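The swap table is back at Skallwood

We are so happy to say it – the kitchen swap table returns on 8th May, and it runs all the way through June! If you missed it last year, the idea is simple. Bring the mugs, bowls and jars you never reach for, leave them on the table by the front desk, and take home something you will use.

Last year's swap was bigger than any of us dreamed. By closing day 3,499 pieces had found a new kitchen, and we would love to reach 4,000 this time. The folks at Trikura are lending us shelves again, so there will be plenty of room for the big stuff (yes, soup pots are welcome, and so is that fondue set).
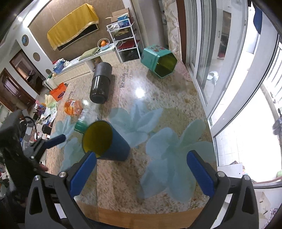 What to bring

Cups, plates, jars with lids, baking pans, cookie cutters, wooden spoons – all good. Please wash everything first and wrap anything breakable in newspaper. We can't take knives, chipped glass or anything with a plug. Odd pieces are very welcome, and mixed sets were the first to go last time! Jars went fast too, mostly to people making jam, so bring every one you can spare.

You can drop things off any time the front door is open. There is a limit of 60 pieces per household, which should cover even a serious cupboard clear-out.

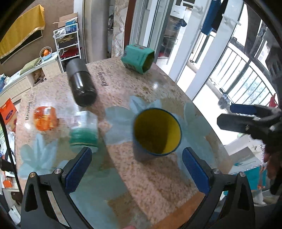 Yellow on the inside, blue-gray on the outside.

Also new this year: Entili will be baking on opening day, and Flomlow is running 2 short workshops on mending cracked pottery with colored glue. Both are free, and beginners are very much the point. Sign up at the desk, and bring a broken bowl if you have one – the uglier the crack, the better it looks mended.

Skallwood Community News | Contact us | Copyright Skallwood | Back to top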